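The Sink That Stayed

By Khurram Ghumman

When we took over the old reading rooms in Arnham, the plan was to rip out the kitchen at the back and start again. We had some 2,000 pounds put by for it, which sounds a lot until you ask a plumber. In December we sat on upturned crates with our coats on, passing a flask about and arguing over taps, and by the end of the flask we had more or less decided to leave the whole thing alone and learn to love it.

I grew up in a house where the sink was the middle of everything. My mother topped and tailed beans there, my uncle shaved there when the bathroom was full, and if you wanted to tell somebody bad news you waited until they had their hands in the suds (it is much easier to hear when you can keep scrubbing). So I have strong feelings about sinks, stronger than my friends would like.

The Catska supper club now feeds 12 of us on a good night, and the washing up goes on long after the pudding. We have tried rotas. We have tried music. What works best is a bit of company and a rule that bowls get done first, before the rice has had time to set like plaster.
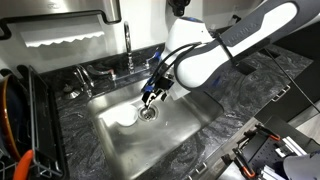
My own favourite job is the very last one, when the plates are stacked and the talk has moved to the other room. There is always something left behind, and I'm fond of it, whatever it is: one small white bowl sitting by the drain in all that brushed steel, with the tall curved tap leaning over it. I wash it slowly. Then I go round the dark marbled counter with a cloth, wipe behind the taps where the crumbs collect, and put the kettle on for whoever is still looking for their scarf.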